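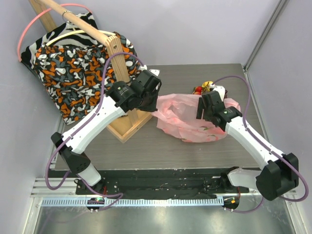
Felness Football Club is a semi-professional association football club based in the market town of Felness. It was formed by the merger of two works sides and plays its home matches at Workneh Park, a ground on the eastern side of the town. The club has spent most of its history in regional football and is best known for a long unbeaten run at home under the manager Kamlesh Garg. Its colours are white shirts with black trim, and the change kit is lavender. Supporters and local newspapers call the team the Millers.

History

The two works sides, Felness Mill and Felness Railway, shared a pitch for several seasons before agreeing to merge. The railway side brought the larger squad and the mill side brought the lease on the ground. The new club entered the county league and finished in mid-table in its first season. Promotion followed four years later, after a play-off against Utura Rovers that went to a replay.

The following decade was less successful. The club was relegated twice and came close to folding when the mill closed and its yearly grant was withdrawn. A share issue raised enough to buy the freehold of the ground, and 167 people bought shares in the first offering. The club has been owned by its supporters ever since, and no single member may hold more than 40 shares.

Garg was appointed manager in November, with the team second from bottom. Felness avoided relegation on goal difference that season and lost none of their next 59 home league matches. The run ended in a 2–1 defeat to Zuvow Town, with both visiting goals coming from corners. Garg left the following summer and was replaced by his assistant, Dexter Kowalczyk.

Ground

Workneh Park has a capacity of around 1000. The only seated stand runs along the south touchline and replaced an earlier timber stand on the same site. The other three sides are open terracing, with a short covered section behind the western goal. The pitch slopes gently towards the railway embankment, and visiting managers have often complained about it. Floodlights were put up after the second promotion, having been bought second-hand from a greyhound track.

The women's team and the under-18 side also use the ground. When the pitch is waterlogged, matches are moved to the school field on Station Road, where there is no charge for admission.

Rivalries

The main rivalry is with Utura Rovers and dates from the play-off replay. The two clubs usually meet on the last weekend before the new year. A lesser rivalry with Zuvow Town grew up after the end of the unbeaten run.

Players and staff

Kidus Admasu holds the club record for appearances and was captain for most of the unbeaten run, playing at centre-half. The leading goalscorer is Kidus Tsegaye, a winger who later moved to centre-forward. The two are not related, and match programmes of the period listed them as Admasu and Tsegaye without first names.

Jaqueline Magaña was appointed head coach of the women's team on Thursday, July 18, 2024, having previously coached the under-18 side. The women's team plays in the same colours as the men's and trains at the school field on weekday evenings.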